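Ollthorpe furnished lets — lounge check, Unit 7
Checked by: Chinyere Isah
Month: September

1. Sofa, stability and feet
Pass. The Taler listing says it holds 300 kg. I have my doubts about that number and would like to see the paperwork.

2. Sofa, seams and surface
Pass, with a comment. The agent wrote "easy wipe leather" on the form. Cream, with stitched grooves running front to back on both seat cushions, is not what I'd call easy. Crumbs go down grooves. Check the deep seam between the seats by hand at every visit.
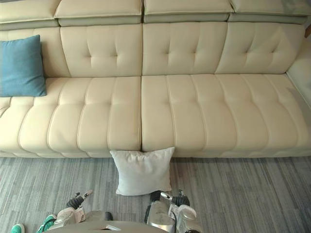 3. Fire label
Not found. Ok-hee Kang says it was there in the spring. Fine, but I can't sign for a label I haven't seen. FAIL until someone shows it to me.

4. Throw pillow
Teal-blue, no complaint about its condition. Care tag to be read and copied onto the sheet. Last time this line was ticked with nothing written next to it.

5. Walkway past the sofa
Form asks for 90 cm. Edivaldo Sampaio measured it and got more than that. Pass.

6. Small and textured items
The form has one box for all of these, and I don't think one box is enough. Bumpy surfaces hold dust, and "looks clean" has been accepted here too many times. Go over them with a damp cloth and look at the cloth. 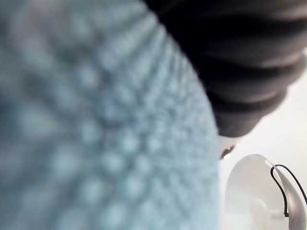

Item 6: light blue bumpy surface, close up.

7. Sign-off
Held. Item 3 open, item 4 incomplete. Bushra Baloch to send the label photo — the whole label, please, readable.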